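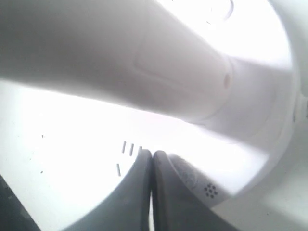
White Plastic Shapes, Sokthorpe
Gallery page 11

Welcome to my pages about white plastic things. I like how such objects are built: where one part goes into the next one, how the corners are rounded, and where the maker has left a small opening. Many people find white plastic boring. I have the opposite opinion, and I collect close views of it from our rooms in Sokthorpe. The page was last changed on 6/13/19.

Cylinder and housing
A matt white cylinder, which widens towards the right and goes over into a rounded housing. Please look at the seam, where the cylinder makes a step outwards to a slightly larger collar.

In the face of the cylinder there is a shallow panel with rounded corners, and near the seam a small round hole. I find this corner the best part of the whole form. The broad round rim on the right has a very soft shadow, so it looks moulded.

The surface below is so bright that it is almost only white. The short dark marks on it, three nearly in a row and one a little lower, give the eye a place to rest.

About white objects and light
Light is the difficult point with this subject. When it is strong, the flat parts become one single white and only the edges stay. When it is weak, everything turns grey and a bit sad. I prefer the first case, even if some detail is lost, as the grey line under a round part is then very clear.

My friends at the Pietrzak print shop in Wamirport have told me that such pictures are hard to print on cheap paper. They recommend a smooth paper of 255 grams. I have tried a thinner one of 130 grams and the soft greys became spotted, so I believe them.

Other pages
The pages before this one show cups, switches and a bathroom shelf from Clitberg. The whole collection has almost 900 pictures now, and in June I began to sort them by shape. Round forms come first, then boxes, then everything with handles. The handles will need more time, and I ask you for a little patience with them.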